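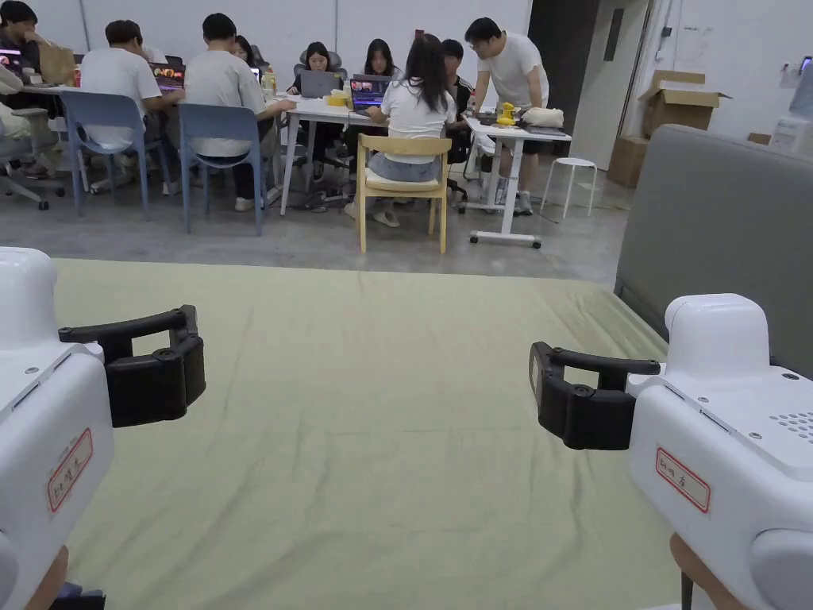 *Text: Ingeborg Steinbach, documentation and visitor program, Treltirell*

## About Treltirell

Treltirell develops handling routines for household robots. The subject is narrow: soft furniture, bedding, folded cloth and the objects people leave on them. We do not build robots. We supply demonstration data and test procedures to companies that do, and we check the results on their hardware when they ask.

Demonstrations are made by hand. An operator holds a gripper in each hand and performs the task directly on the furniture. The jaws are black C-shaped brackets on a white housing, and every unit carries a handwritten label with a red border. The label matches a line in the equipment log. If the label and the log disagree, the session is not used until the difference is resolved.

The laptops stay in the same room as the furniture. We tried a separate control room at our previous address and gave it up. Review staff had questions that could only be answered by looking at the mattress, and operators had to stop work to answer them by phone.

## Projects

**Deritix** covers work on flat soft surfaces: pulling a sheet straight, moving a pillow, picking up a cloth without dragging the cover. One session lasts 45 minutes. After that the operator changes to review work for at least the same length of time.

**Nolte** is our test procedure. A trained routine is run on the customer's machine against the tasks in the Deritix set, with the starting position of each object changed between runs. The report lists failures first. Customers receive the full run log, including runs that were stopped by hand.

**Gonura** is the review software used on site. It shows both hands on one timeline and lets a reviewer mark the point where a grasp starts and ends. It is not sold separately.

## Open day

The workroom is open to visitors on one Sunday in March. Attendance last time was over 50, which was more than the room handles comfortably, so entry is now by time slot. Registration closes 72 hours before the first slot.

A visit runs as follows:

- Introduction at the laptop tables, with recorded sessions shown in Gonura
- Demonstration at the mattress by Pendo Barasa, who leads the operator team
- Practice with the grippers for visitors who want it, 2 at a time
- Questions

The demonstration uses the current task list and is not rehearsed. Failed grasps are left in and discussed during review. Visitors often ask why the jaws have so simple a shape. Pendo keeps worn brackets from earlier versions for this purpose and passes them around.

Practice recordings made by visitors are deleted at the end of the day. They do not enter the Deritix set.

The floor is bare concrete and level throughout. Please leave large bags at the entrance and do not move chairs or desks while a session is running. School groups should write to the visitor program before registering, as they are given a separate slot with a longer practice period.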